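Support > Bedroom > Bedspreads and throws > Betilo

Care and set-up guides

Products Guides Spare parts Returns Contact

Betilo bedspread: set-up guide
Section 4: Dressing the bed

Revised 04/09/2023. Replaces the leaflet that came in the box, which had the top and bottom the wrong way round.

Before you start, strip the bed of everything that isn't bedding. Books, chargers and cats all make lumps, and only one of those will leave when asked.

1. Make the bed underneath first. The Betilo is a cover and will hide an untidy duvet for as long as it takes someone to sit on it.

2. Unfold the bedspread on the mattress, right side up. The care label goes at the foot, on the left as you stand facing the pillows. If you have cut the label off, look for the wider hem. That end also goes at the foot.

3. Pull the top edge up to the headboard or wall. Leave enough slack to tuck over the pillows if you like them covered, or stop short if you don't. We have had letters from both camps.

4. Walk round and even up the two sides. The hem should hang over the edge of the mattress and clear the floor. A cover that reaches the floor will sweep it for you, and show you the results.

5. Smooth from the middle outwards with flat hands. Do this twice, then stop. Small creases from the packet drop out by themselves within a few nights.

Note: if the cover slides, the mattress protector is usually to blame. A cotton one grips better than a shiny one. The Dasar underlay from our range will also do the job.

Caution: do not iron the stitched pattern directly. Use a cool iron from the back, over a cloth.

Adding a folded knit

A chunky knit sits best as a thick, squarish stack up by the wall, with the folded edges facing into the room. Fold it in half lengthways, then across, and keep going until it stops looking like laundry. Pale wool goes with pink without any effort on your part. 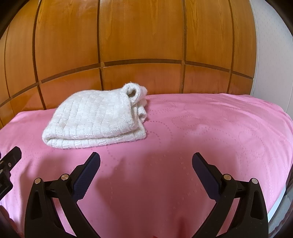 Can I leave a heavy throw on the bedspread all the time?

Leave it there as long as you like, but move it to a different spot when you change the sheets, so the fabric underneath doesn't take a permanent dent.

6. Fold knits and never hang them. A knit on a hanger grows shoulders, including knits that were never meant to have any.

7. Keep anything with a zip, hook or buckle off the cover. Pulled threads are not covered by the Cemeck guarantee, however sad the photograph.

8. At night, fold the bedspread down in thirds to the foot of the bed, or lift it off altogether and put it on a chair. The floor is also available, but see step 4.

Caution: shake knits outdoors before putting them back on the bed. Wool fluff clings to the cover and comes off only with a damp cloth and some patience.

For washing temperatures, see Section 5. For the matching Thoroddsen cushion covers, which fasten differently and have their own opinions about tumble dryers, see page 33.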